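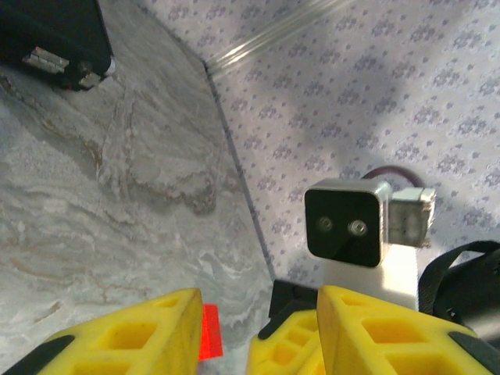

*Figure 2.1 Yellow gripper fingers with rectangular openings.*

# Chapter 2: Shape and Stiffness

A sheet of writing paper laid across a gap between two books will sag under its own weight. Fold the same sheet into pleats and it will carry a small coin. The paper is the same; only its shape has changed.

This chapter deals with how shape affects the way a part bends. We start with flat strips and solid bars, then move on to tubes, folded sheets and parts with holes in them. You will need the work on force and weight from Chapter 1. 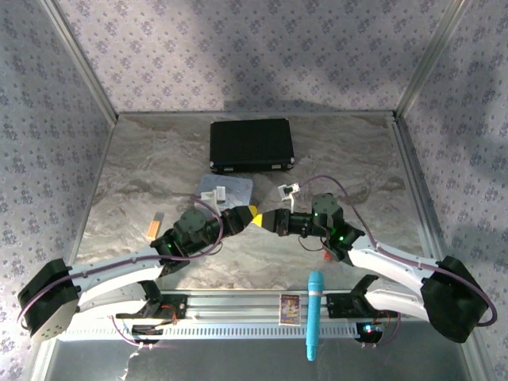 When a bar bends, one face is stretched and the opposite face is squeezed. The material halfway between does little of the work – a fact that builders used long before it was written down. The old footbridge at Goltau has side beams with deep openings along the middle, and its deck is 25 metres long. We return to it in Section 2.4.

**Key words:** load, span, stiffness, bending, cross-section

**Before you begin**

Take a plastic ruler and hold one end flat on a desk. Press gently on the free end. Now turn the ruler on its edge and press again with the same force. Write down what you notice – you will use your notes in Section 2.1.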